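The Blue Shirt

Emiko Chiba loved laundry day the way other people love the circus. By nine in the morning she had both windows open, the radio going, and 88 napkins from her niece's wedding stacked on the bed like a cake!

"Start with the napkins," said Latifa, who had come up from downstairs for coffee and been handed a pile of pillowcases.

"Never. Start with the best thing."

The best thing was a shirt, pale blue going on gray, so soft it hardly weighed anything. Emiko had found it at the Tinda market for next to nothing, in a box of curtains, and she had been happy about it for over 3000 days. She'd worked that out once on the bus.

"You wore it to my graduation," Latifa said.

"And to your mother's boat party – and I fell in!"

She laughed so hard that she had to sit down on the socks. Latifa put her cup on the sill and reached into the basket.

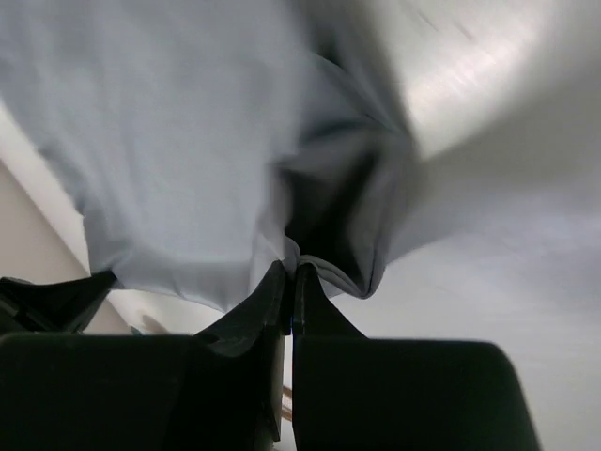 Pale blue cloth, gathered into a deep fold.

"Oh, look at that color," said Emiko, as if she'd never seen it before. "Sleeves first, then the sides. And after that you can have your napkins."

Latifa was already looking for the collar.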